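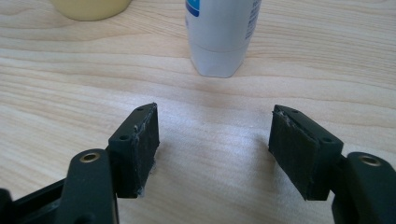

Holztisch mit weißer Flasche, am oberen Rand etwas Gelbes.

Ein Tisch darf nicht alles behalten, was man auf ihn stellt. Ich bin nach Rorkasow gezogen mit einer Wohnung voll Sachen, und 4 Jahre lang war mein Tisch ein Lager - Becher, Papier, Flaschen, alles blieb stehen. Man sagt mir oft, ein leerer Tisch sei kalt. Ich bin damit nicht einverstanden. Eine Fläche aus Holz ist schön genug, man muss ihre Maserung sehen können.
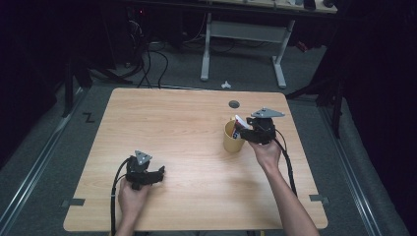
Foto: Archiv Wavden

Ein gelber Becher, in dem ein zerknülltes Papier steckt, ist für mich schon eine Frage: Ist er Geschirr oder Mülleimer? Beides zusammen geht nicht gut. Meine Regel seit Mai ist deshalb klein: Jeden Abend räume ich 2 Dinge weg, auch wenn ich müde bin. Wer mehr verlangt, der hört nach einer Woche wieder auf.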